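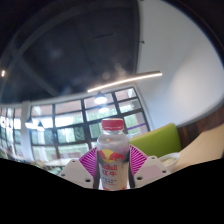 I've come around to thinking that the best place to gather grasping examples is wherever people happen to eat lunch. When we started at Enumico, everything was recorded on one gray bench in Brendbridge under one set of lights, and we got 1000 lovely, tidy demonstrations that taught the policy a whole lot about that bench. Take the hand-held gripper out to a dining area and you get daylight pouring through a wall of windows, pendant lamps, a lime-green booth, somebody's bowl on the next table, and a Red Bull bottle with clear plastic at the shoulder that picks up reflections of the windows. That's a mess, and I love it!

People push back on this, of course (I did too, back in November). You lose control of the lighting, you can't reset things the same way twice, and a session that gives you 134 clean grasps in the lab might give you 40 out in the world. Fine. I'd still take the 40. I've sat through far too many reviews of Gustness, our old training set, where every clip could have been swapped with the one before it and I couldn't have told you which was which.

My one real worry is labeling. Messy clips take longer to check, and tired people check badly, so I'd cap it at 2 hours a day and let the backlog grow.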